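Lidlow side table, dark gray
Reviewed by Hema Varghese, February 2025

I bought this table to go next to the chair where I read. It replaced a Deltberg that wobbled from the first week. I have used the Lidlow every day for 2 months, and it holds a lot more than I expected.

Assembly was simple. The legs screw in by hand and the instructions are one sheet. One of the screws in my pack was the wrong length, so I wrote to the store and they mailed a new one. That took 19 days, which is too long for a screw.
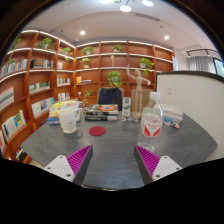 The top is big enough that I can keep three stacks of books on it and still have space for a cup, a coaster and a bottle. My wooden artist's mannequin lives there too, along with a couple of badges I keep meaning to put away. Nothing slides and the table doesn't lean when the books are all on one side.

The dark gray has faint streaks in it. I like that, but check the color in the store if you want something flat and even. Dust shows up fast. I wipe it with a damp cloth and use a coaster for anything hot.

My sister-in-law Princess Sarmiento has the Trullisier, which cost her more and has a drawer. If you need a drawer, get that one. I don't, so I'm keeping the Lidlow. Four stars, one off for the screw.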